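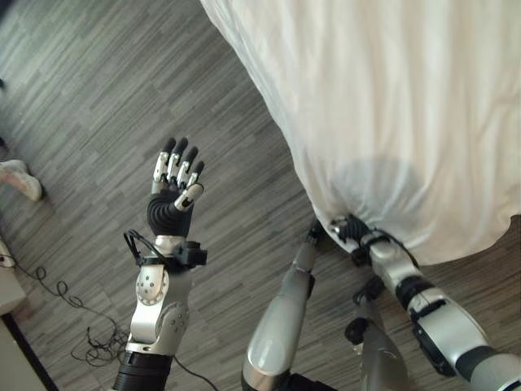 Casa > Quarto > Roupa de cama > Opiniões

Capa de edredão Silunel, branca: opinião depois de sete semanas

Comprei a capa Silunel em maio, na loja Barrera, para a cama do quarto pequeno. Escrevo em português porque vivo cá, mas não é a minha língua, por isso peço desculpa se alguma palavra sai estranha.

O preço foi 406 coroas, com o portes incluído. Havia também o modelo Tustberg por 539, com botões de madeira, e a minha amiga Senga Yule insistiu muito para eu levar esse. Eu prefiro molas simples. Os botões, na minha máquina, partem sempre.

O tecido é mais fino do que eu esperava, e no princípio fiquei desiludida. Depois de três lavagens ficou mais macio e agora gosto bastante. Lavo a 40 graus, com pouco detergente, e seco no estendal. Não encolheu, pelo menos não de uma maneira que eu consiga medir.

Tamanho e caimento

Este era o meu ponto principal. A minha capa antiga ficava curta e de um lado via-se sempre o colchão. Com a Silunel o branco passa a borda da cama e cai em pregas leves para o lado do chão. 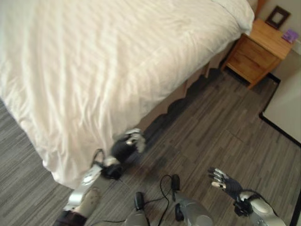

Para quem tem a cama encostada à parede há um trabalho extra: é preciso puxar a capa bem até ao canto, senão o edredão junta-se todo ali e faz um monte. Eu puxo primeiro pela borda de baixo e depois aliso com a mão do centro para fora. As fitas interiores ajudam, mas são só quatro – eu queria mais duas a meio do comprimento.

A capa amarrota. Não engomo roupa de cama e não vou começar agora, portanto os vincos ficam. Quem gosta de uma cama de hotel deve procurar outro tecido, talvez o cetim da Prunden, que toquei na loja e achei demasiado escorregadio.

O branco combina bem com o meu chão cinzento e com a madeira clara da mesa de cabeceira. Tem menos graça quando cai café, claro, mas até hoje todas as manchas saíram.

Dou quatro estrelas em cinco. Tiro uma pelas fitas e pelo fecho, que numa das pontas já tem uma mola solta.

Nhyira Amoah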